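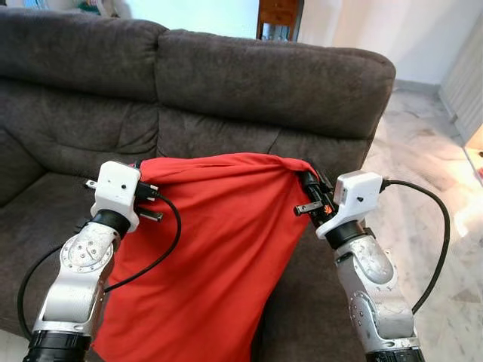 I finally got the living room back last week, and I'm going to brag about it a little. If you read the April issue you know the two gray sofas had turned into a holding area. Clean laundry, coats, a stack of seed catalogs, you name it. Anybody who came over had to sit on the arm.

So I gave myself 20 minutes an evening and a pile of cloth bags. I'm a cloth bag person now. I used to use those big plastic totes from Gurkus, the ones with the snap lids, and they were fine until the lids quit snapping. Fabric bags fold up to nothing when you're done with them, and they go in the wash with the towels. My favorites are the bright red-orange ones. I bought a bunch at the Dakthorpe spring market (18 dollars for the set, and yes, I tried to haggle) and I wish I'd gotten two sets. A loud color is great for this job! I've lost a navy bag on a dark sofa for most of a month, and I was sitting next to it.

My one rule is that the bag gets opened all the way before anything goes in. Grab the top edge by both corners, pull it tight, give it a good shake, then let it hang. If you skip that and just start stuffing, everything bunches up in one corner and you end up dumping it out and starting over. Ask me how I know. The thin crinkly kind is the worst for this, because it likes to stick to itself.

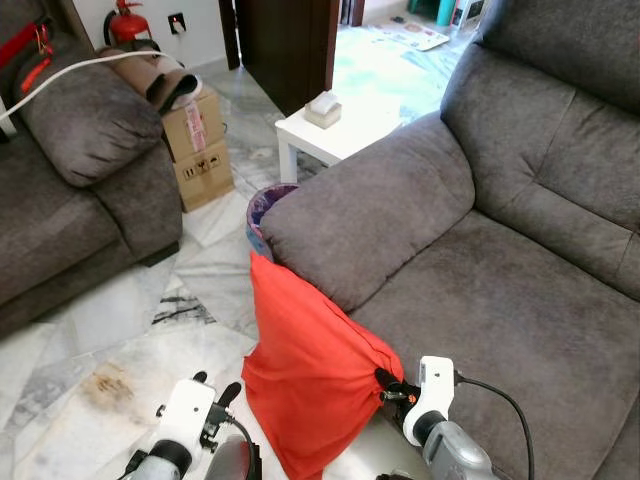

Then I work one sofa at a time, starting at the armrest and moving across. Everything on the seat goes in the bag, no decisions. Deciding is what used to kill me — I'd pick up one sock, go looking for the other one, and find myself cleaning out the hall closet at 10 at night. Now the sorting happens later, at the kitchen table, with coffee.

Do check under the seat cushions while you're there. I pulled out a library card, three pens and a Tromitz coupon good for 200 bonus points, which would've been exciting if it hadn't expired.

A couple of you wrote in to ask how I clean the upholstery, so let me get to that. The fabric on these has a soft nap and it shows every swipe of your hand, lighter one way and darker the other. I vacuum with the brush head, all in one direction, and then leave it alone. I did try the Baidoo foam on a spot behind one of the back cushions and it dried a little stiff, so I brushed it out with an old toothbrush and that did the trick. Try it someplace hidden first. Marble floors are easier, thank goodness. Dust mop, damp mop, done, and keep your bags off the floor while it's damp or you'll be washing those too.

Next month I'm taking on the hall closet for real, on purpose this time. If you've got a good system for winter coats, send it my way. I have hooks, I have hangers, and I have way too many scarves.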